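Kincaid Fashion Annual, the Bresero edition: a review

I have been buying the Kincaid annual for longer than my bookshelf would like, and I still get a little thrill when it lands on the step. This one comes from Bresero, a small press in Drotbridge, and it runs to 400 pages, with 122 photographs printed full page (and oh, they are lovely, especially the winter coats!). The cover is a soft gray cloth that picks up lint if you so much as look at it, but I forgave it by the second chapter.

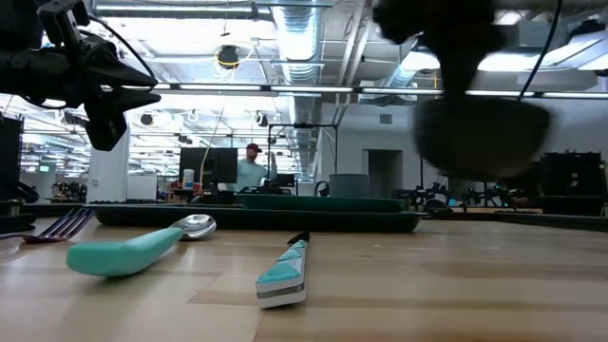 The color chapter is where I lost a whole afternoon in April. It follows two shades, teal and violet, from evening gloves to raincoats, and the writer has such an easy way of talking about dye that I kept reading bits out loud to the dog. I've been seeing both everywhere since, right down to the teal-green handle on that spoon and the purplish shine of the fork beside it, and I'd happily wear a blouse in either one.

My grumbles are small. The index is thin, the essay on Eneo knitwear stops just as it gets going, and the two ribbon markers frayed within a week. I'd still give it to anyone who loves clothes and has a sturdy lap.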